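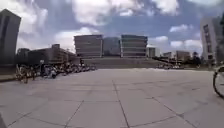

図2.1　クルカノ広場(Clukano)の敷石と目地。目地の線は、奥の建物の方へ集まって見える。

第2章　目地の線による方位の推定

2.1　この章の問題

前の章では、車輪の回転数からロボットの位置を計算する方法を学びました。この方法は簡単ですが、誤差が走行とともに大きくなります。特に方位の誤差は問題です。方位が少しずれたまま長く直進すると、横方向の位置の誤差は走った距離に比例して増えていきます。したがって、方位を別の方法で測り、ときどき修正することが必要になります。

建物に囲まれた場所では、衛星測位の信号が壁で反射し、測位の結果が不安定になることがあります。磁気センサは鉄筋や車両の影響を受けます。では、カメラはどうでしょうか。カメラで自分の位置を知る方法の多くは、画像の中から特徴点を選び、それを前の画像の特徴点と対応させます。ところが、広い舗装面の上では、この対応づけが難しくなります。敷石はどれも似た形をしていて、一枚の敷石の角と、となりの敷石の角を区別できないからです。

本章で説明する方法は、この似た形を利用します。敷石が規則正しく並んでいるなら、目地は地面の上で平行な線の集まりになります。平行な線は、画像の上では一つの点に向かって集まります。この点を消失点と呼びます。消失点の位置はカメラの向きによって決まり、カメラが前後左右に平行移動しても変わりません。つまり、どの敷石を見ているかが分からなくても、方位を求めることができます。

例として使うのは、フリアン・エステバン(Julián Esteban)がクルカノ広場で行った実験です。走行には小型の移動ロボットSiveckを使い、画像の処理にはJestoraというプログラムを使いました。Jestoraの内部の構造は、この章を読むためには知らなくてもかまいません。

2.2　消失点と方位の関係

カメラが水平に置かれている場合を考えます。画像の横方向の座標をu、画像中心の横座標をc、画素を単位とした焦点距離をfとします。ある目地の方向の消失点が横座標uにあるとき、カメラの光軸とその目地の方向との角度θは、次の式で表されます。

tan θ ＝ (u － c) / f　　　(2.1)

消失点が画像の中心にあれば、θは零であり、カメラは目地と同じ方向を向いています。カメラが左に回転すると、消失点は画像の右に移動します。この符号の関係は間違えやすいので、自分で図を描いて確かめてください。

式(2.1)は、カメラが前後に傾いていると正確には成り立ちません。傾きがある場合は、消失点を三次元の方向ベクトルに直し、傾きの分だけ回転させてから、水平面の上の角度を計算します。カメラが光軸のまわりに回っている場合も同じです。手順は2.4節で詳しく述べます。

また、式(2.1)は、直線が画像の上でも直線に写ることを前提にしています。

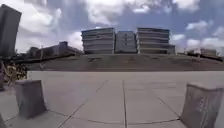
広角レンズを使うと、この前提は満たされません。画像の周辺に近い線ほど強く曲がり、地平線もわずかに弓の形になります。曲がった線に直線を当てはめると、当てはめた直線の傾きは、線のどの部分を使ったかによって変わります。その結果、消失点は一つに決まらず、広い範囲に散らばります。処理の最初にレンズの歪みを補正することは、このために必須です。

初めてこの方法を試す学生は、補正を省略しても画像の中央だけを使えばよい、と考えることがあります。確かに中央では歪みが小さくなります。しかし、中央の線だけでは線どうしの角度の差が小さいため、交点が不安定になります。左右に大きく開いた線を使うことができれば、交点はより安定して求まります。ですから、周辺を捨てるよりも、周辺まで正しく補正する方がよい結果になります。

2.3　使ってよい線、使ってはいけない線

画像から直線を検出すると、目地以外の線もたくさん見つかります。建物の窓の帯、段差の縁、電柱、舗装面に落ちた影などです。これらを全部使って消失点を計算すると、結果は悪くなります。Jestoraは、次の順序で線を選びます。

(1) 地平線より上にある線を除く。
(2) 短い線を除く。
(3) 残った線から2本を無作為に選び、交点を計算する。
(4) その交点の近くを通る線を数える。これを繰り返し、最も多くの線に支持された交点を残す。
(5) 支持した線だけを使い、最小二乗法で交点を計算し直す。

手順(3)から(5)は、外れ値に強い推定の方法としてよく知られています。ここで注意が必要なのは、(1)で地平線の位置を仮定していることです。カメラの傾きが大きく変わる場所、例えば傾斜路に入るところでは、この仮定を毎回計算し直さなければなりません。

舗装面の端に自転車やスクーターが並んでいる場合も注意してください。駐輪の列は目地に近い方向に並ぶことがありますが、完全に平行とは限りません。車輪やハンドルからは、短い線がさまざまな方向に検出されます。短い線は手順(2)でかなり減りますが、列全体の下の縁が長い一本の線として検出されると、手順(2)では除くことができません。人が線の一部を隠す場合は、あまり心配はいりません。目地は長いので、残りの部分から方向を求めることができます。

もう一つの問題は、方位のあいまいさです。敷石の目地には、互いに直交する方向があります。画像だけを見ても、求めた消失点がどちらの方向のものかは決まりません。同じ方向の中でも、前向きか後ろ向きかの区別がありません。この区別には、車輪から計算した方位を使います。車輪による方位は、長い時間では信頼できませんが、直前の修正から次の修正までの短い時間であれば、この区別には十分な正確さがあります。

エステバンの実験では、評価用に1000枚の画像を選び、各画像について測量機器による方位と比較しました。誤差の中央値は2度でした。消失点が求まらず、結果を出さなかった画像は18枚でした。誤差が大きい画像を調べると、強い影が目地と斜めに交わる場合と、駐輪の列の近くを通る場合に集中していました。読者の皆さんが自分の場所で実験するときも、中央値だけを報告しないで、失敗した画像を必ず一枚ずつ見てください。

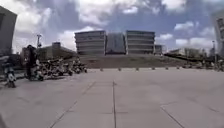
2.4　カメラの傾きがある場合の計算

この節では、カメラの傾きを含めて式(2.1)を書き直します。まず、歪みを補正した画像の上の消失点を(u, v)とし、画像中心を(c, d)とします。カメラ座標系での消失点の方向は、ベクトル(u － c, v － d, f)で表されます。このベクトルの長さは意味を持たないので、長さが1になるように正規化しておきます。

次に、加速度センサから得た重力の方向を使い、カメラ座標系を水平な座標系に変換する回転行列Rを作ります。加速度センサの値には、ロボット自身の加速と振動の影響が含まれます。Siveckの実験では、停止しているときに測った値を初期値とし、走行中は角速度センサの値で更新しました。回転行列Rを方向ベクトルに掛けると、目地の方向が水平な座標系で得られます。地面が水平であれば、得られたベクトルの鉛直成分は零に近くなるはずです。この成分が大きいときは、その消失点を採用しません。

なお、クルカノ広場の実験で使った処理の記録は、トレド(Toledo)の研究室の方式に従って整理されています。記号の付け方が本書と少し違いますので、付録の対応表を見ながら読んでください。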